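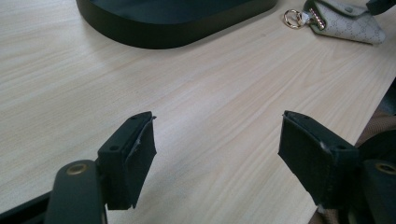
Prolier Hand-Held Gripper, Padded Finger Set
Sold by Ikau, Kotdale workshop and web store
Price: $265
Availability: In stock, usually ships from Kotdale within the week

Add to cart
Add to wish list
Request a written quote

Overview

Hi, and welcome to the page for the gripper I get asked about more than anything else in the store! The Prolier is a two-finger gripper you hold and work with your own hand, with a camera mount on top, made for people who want to record picking and placing without tying up a robot arm to do it. I've been selling it since we opened the Kotdale shop and I use one myself most weeks, so a lot of what follows is my opinion, and I'll try to say so when it is.

If you're at the stage where you have a budget line that says "gripper, misc." and no idea what number goes next to it, you're my favorite kind of customer. Read the budgeting section before you put anything in the cart. You may need less than you think (or you may need more pads, everybody needs more pads).

What the padded fingers are for

The fingers are black blocks with a flat plastic plate on top and a soft black pad wrapped over the inner face. I moved the whole store over to padded fingers after trying to pick up too many slick little things with bare plastic ones. Take an everyday tabletop job like a key fob, one of those little coated canvas pouches with a split ring on a tab. The pouch has some give to it, the ring is thin metal lying flat on the table, and if there are rhinestones along the edge you've got a third surface to think about. That's a great test object, by the way. If you're writing up a list of things to try in your first week, put keys on it.

For a flat ring I come in low and from the side with the fingers wide open, and I grab the tab. For the pouch I go straight across the short side. You'll find your own way, and you should try it both ways before you decide the gripper can't do it.

The pads do wear. The edges go first — you get a little fraying along the top, and lint loves them. I don't change a pad for looks. I change it when the plastic starts to show where it touches the object, or when the pad shifts under my thumb.

In the box

Prolier hand-held gripper, assembled
Padded fingers, left and right, fitted
Spare finger pads, pack of 2
Camera mount plate and its screws
Hex key
Soft storage bag
Printed setup sheet

The camera is not included, and neither is a memory card. I went back and forth on bundling one, and most of you already own something that works. If you don't, write to me and tell me what you'll be recording, and I'll tell you what I'd use.

Details

Type: hand-held, two parallel fingers, worked by a squeeze trigger
Finger blocks: black plastic with a flat top plate, screw mounted
Finger faces: removable soft pad
Joints: brass-colored ring grommets in the finger arms
Power: none needed
Camera: mounts above the fingers, looking down between them
Hand: set up for right or left, pick at checkout
Color: black, and only black (sorry!)
Care: wipe down with a damp cloth, keep solvents off the pads

Who I'd sell this to

Small labs and school programs that are planning for an arm but haven't bought one. You can learn an awful lot about your own tasks with a gripper in your hand, and the arm quote will still be there next quarter. A customer of ours packs small accessories for online orders and used two Proliers to work out which items were even worth automating. The soft goods stayed with people, the boxed goods went to a machine, and they'd been about to buy for both.

Who I wouldn't sell it to: anybody lifting heavy parts. It's your wrist doing the work, and your wrist will let you know. Also, if your objects are wider than a coffee mug, look at the Verbruggen wide-jaw model on the next page. It costs more and it's clunkier to hold, but it opens a lot farther and I'd rather you bought the right one the first time than mailed me this one back.

Planning your budget

Okay, the part I really want you to read. The gripper is $265 and that's the easy number. What people forget are the small things around it, so let me go through how I'd lay it out on a spreadsheet.

Start with how many people will record at once. One person, one gripper. If two people share, they'll adjust it differently every time and your recordings will wander all over the place, so I'd rather see you buy a second unit than a fancier camera. Then add pads. A refill pack is $40 and I'd put one on the order for each gripper right from the start. For steady daily use I get about 50 hours out of a pad before I feel like swapping it, though rough cardboard eats them faster and smooth plastic barely touches them.

Next, the table. I'm serious! People spend on the gripper and then record on whatever wobbly thing is in the corner. You don't need a special bench. A light-colored laminate top with a bit of wood grain is fine, nice even light is better than bright light, and if a monitor stand or a bag has to live on the same table, push it back toward the edge and leave yourself an open patch to work in. What I'd pay for is a lamp that doesn't flicker and doesn't turn everything green. I bought a cheap one and then bought a good one, so do it in the other order.

Then time. Somebody has to fit the camera, check the view, label the files and copy them off at the end of the day. Put those hours in the plan, with a person's job title next to them. In my own shop the recording takes up the morning and the sorting takes up the afternoon, and I priced my first project as if the afternoon didn't exist. Oops.

Last, leave room for the arm if you're getting one later. The Prolier finger blocks come off with the hex key and Ikau sells an adapter plate so the same fingers can go on a powered gripper. I'd hold off on buying the plate until you know which arm you're getting. There are several versions, and I have a drawer here full of returned ones.

If your office needs it on paper, hit the quote button and tell me the quantities. I'll split out the gripper, pads and shipping on separate lines, which purchasing departments seem to love. Quotes stay good through the end of the next month.

Setting it up

Fit the camera plate first and leave its screws a half turn loose. Open the fingers all the way, look at your preview and slide the camera until both fingertips come up from the bottom of the view with clear table between them. Tighten the screws. Squeeze and release a few times and check the picture again, as the plate likes to settle.

The screws on top of the finger blocks should be snug and no more than that. You're threading into plastic. If you feel it give, stop there and send me a note, and I'll mail you a replacement block.

To change a pad, peel it from the lower edge, wipe the face of the finger, and press the new one on starting at the tip. Leave it overnight if you can. The packs are cut by hand here in Kotdale, so you may see a thin pale edge where the blade went through — that's the cut side of the material and it doesn't affect the grip.

Questions I get a lot

Does it measure force?
No. There's a kit from Verbruggen that adds a sensor under the pad, but you'd need to wire it up yourself and I don't stock it. I've tried one. It worked, and I spent a whole evening on the connector.

Can I use it without the camera?
Sure. Some people just want it for teaching, or for trying out layouts before they draw anything up. The camera plate comes off with the same hex key.

Do you rent them?
I do, to addresses close enough to pick up and drop off in Kotdale. Rental fees come off the price if you end up keeping it.

Will older fingers fit the new body?
The ones with two screw holes in the top plate, yes. The early ones with a single hole, no, but send me a picture if you're not sure and I'll look.

Is there a school discount?
Take $50 off each gripper when you order with a school or college email. It doesn't apply to pads, I make next to nothing on those as it is.

Shipping and returns

Ships in a plain carton with the storage bag inside. Grippers can come back within the month if they're clean and everything from the box list is in there. Opened pad packs can't. If something arrives broken, keep the carton and write to me before you mail anything.

You might also need

Prolier finger pads, refill pack, $40
Prolier arm adapter plate (ask first)
Verbruggen wide-jaw hand gripper
Ikau bench lamp, dimmable

The shop phone is on from nine in the morning until we close up at four. Email is better in January, when I'm doing inventory and have my head in a bin of screws.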